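Covthorpe Tool Library – Frequently Asked Questions

Who can join?
Anyone aged 18 or over who lives in Covthorpe or Cutmont. Bring proof of address and one form of photo ID to the Kershaw Street desk. Membership costs £10 a year.

How many items can I borrow at once?
Up to 3, for one week. Hand tools can be renewed once by phone if no one else has booked them. Power tools can't be renewed.

What do you have?
More than 1000 items. Most are hand tools for joinery, decorating and gardening, and there is a smaller stock of drills, sanders and hedge trimmers. The full list is kept at the desk and on the website.

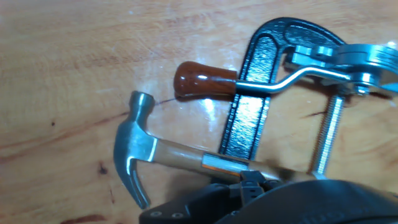

Clamps are lent singly or in pairs, and a pair counts as one item. If you are gluing up a tabletop or a door you will probably need more than your limit allows, so ask Morag Hepburn when you book – she can usually arrange it.

Do I have to pay a deposit?
Not for hand tools. Power tools need a £20 deposit, returned when the tool comes back clean and complete.

What if I break something?
Tell us when you return it. We don't charge for normal wear. For loss or misuse we ask for the cost of a second-hand replacement.

Can you show me how to use a tool?
Yes. Ryan Ashworth runs a basics session on the first Saturday of the month, except in September. Places are free for members but must be booked.

Do you take donations?
Yes, if the tool works or can be repaired. We can't accept petrol tools, ladders or opened tins of paint.

Can I return things when you're closed?
No. Please don't leave tools in the porch.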